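Home | Browse Issues | Authors | Subscriptions | Contact

This site uses cookies to keep you signed in and to count page visits. Accept | Settings

Last updated: April

4. Equipment Planning and Budget

4.1 Scope of the purchase

This section sets out how the equipment for the Mendthorpe handling cell was chosen, priced and scheduled. The cell picks mixed retail goods, chiefly bottled drinks and bagged or wrapped items, and moves them to an order tote. The technical results in Section 5 depend on choices made at the planning stage, and several of those choices were driven by cost. We report them in some detail so that other groups of similar size can judge whether the same route would suit them.

The planning work was led by Roswitha Kuhlmann, with purchasing handled by Helmut Meinecke. Two suppliers were invited to quote. Gikus offered a complete cell, with arm, gripper, control cabinet and training included in a single price. Prodon offered the gripper and wrist assembly alone, to be fitted to an arm the laboratory already owned. The two offers could not be compared line by line, and a common cost sheet had to be drawn up before any ranking was possible.

4.2 The common cost sheet

The cost sheet divided all spending into four groups: purchase, installation, consumables and staff time. Purchase covered the hardware and its shipping. Installation covered floor fixings, cabling, guarding and the safety review. Consumables covered finger pads, fasteners, replacement cables and test goods. Staff time covered the hours needed to bring the cell into service and to keep it there, charged at the internal rate.

Staff time proved the hardest group to estimate. Earlier equipment requests at Mendthorpe had left it out, on the grounds that salaries were already paid from another account. The effect was to make equipment that needed a great deal of attention look cheaper than it was. For this purchase, each supplier was asked to state the expected hours for setup and for monthly upkeep. Gikus gave a figure for both. Prodon gave a figure for upkeep only, and the setup hours were estimated by Kuhlmann from the records of an earlier gripper change on the same arm.

The sheet also carried a line for idle time. A cell that is waiting for a part still takes up floor space and still holds up the people assigned to it. We charged idle time at a flat daily rate and asked each supplier for the normal delivery time of the parts most likely to wear. The Prodon offer did better on this line, as its finger pads and joint screws were stock items.

4.3 Gripper requirements

Three properties of the goods shaped the gripper requirement. Clear plastic wrapping reflects light strongly and tends to confuse depth sensing. Bottles roll when touched off center. Soft packages change shape under load, so that a grip which is firm at first contact may loosen during the lift. A gripper suited to only one of these cases would have required a tool changer, and the price of a tool changer was beyond the funds available.

Both suppliers proposed a fingered gripper as the most general answer. The evaluation therefore turned on finger shape, access for service and the price of replacement parts. Each candidate was required to approach goods from the side as well as from above, and to work within reach of standard shelving. Suction tools were discussed at an early stage and set aside, chiefly on account of the loose film on many wrapped goods. 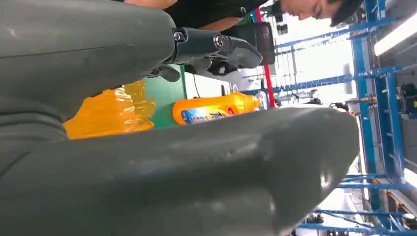 Access for service was scored by timing a trained technician through a fixed set of tasks: removing and refitting a finger, replacing a pad, and checking the wrist cable for wear. No task was allowed to require removal of the arm from its mount. Each task was timed on two separate occasions, and the slower result was entered on the sheet. We chose the slower result in the belief that it comes closer to the conditions of daily use, when the person doing the work may not have done it for several weeks.

The test set for the purchase decision held 200 items. It was drawn from the same product families as the goods used in Section 5, but no single item appeared in both. Each supplier had access to the list of product families and did not have access to the items themselves. Meinecke kept the test goods in closed storage until the trials began.

4.4 Acceptance terms

Payment was tied to performance. The purchase agreement required the installed gripper to complete 90 percent of attempted picks on the test set before the final payment was released. An attempt counted as complete when the item had been lifted, carried and set down in the tote without visible damage to its packaging. An item that was dropped inside the tote from above the rim was counted as a failure.

The wording of this term took longer to settle than the price. The first draft spoke only of a "successful grasp," and the supplier and the laboratory had different views of what that meant. The supplier wished to count any item held for a short time after lifting. The laboratory wished to count only items delivered. The final wording follows the laboratory's view, in exchange for a longer period in which the supplier could adjust the settings before the formal trial.

We would advise groups planning a similar purchase to settle the definition of a completed pick before asking for prices. Suppliers price risk, and a vague acceptance term will be priced as a large one. In our case the revised wording lowered the quoted service charge, though it also moved the start of the trial back into April.

4.5 Spending on the work area

The cost of the work area is easily overlooked. Shelving, lighting, display equipment and cable routing do not appear in a gripper quotation, yet each has a direct bearing on how well the gripper performs. Strong overhead light is helpful to the people at work in the cell and unhelpful to a camera looking at shiny film. The original budget held no money for changes to lighting. A sum was later moved from the consumables group to pay for diffusers, and the list of spare pads was shortened to make up the difference.

Cable routing was charged to installation. The plan called for fixed routes along the equipment racks, with enough slack at the wrist to allow full rotation. Slack was set by hand during setup, then recorded so that it could be repeated after service. Floor space was charged at the internal rate per square foot and included the clear zone around the arm. People work close to the cell during setup and teaching, and the layout was drawn with their standing room in mind. Any plan that counts only the footprint of the machine will fall short.

4.6 Outcome of the comparison

On the common cost sheet the Prodon offer ranked first. Its purchase price was lower, as would be expected of an offer without an arm, but the larger part of the difference lay in service access and parts delivery. The Gikus offer ranked higher on training and on setup hours. Had the laboratory not already owned a suitable arm, the order of the two would have been reversed.

The funds set aside for first-year spares and test goods came to $2,669. This sum was approved together with the purchase and could not be used for other equipment. Keeping it separate had a practical benefit: small orders could be placed by Meinecke directly, with no need for a fresh request each time. The arrangement has been kept for the second year.

4.7 Limits of the method

The cost sheet has clear limits. It treats staff hours as equal in value, although an hour lost in the middle of a trial does more harm than an hour lost between trials. It takes suppliers' delivery times at their word. It also gives no credit for knowledge gained during setup, which in our view was considerable and which a complete cell might not have provided to the same degree.

The sheet was also drawn up by the same people who would later use the equipment. Kuhlmann reviewed the weights assigned to each group before the quotations were opened, and they were not changed afterward. A review by a person outside the project would have been preferable, and one is planned for the next purchase. The full cost sheet, with supplier prices removed, is given in Appendix B. Section 5 describes the trial procedure and the handling results for each product family.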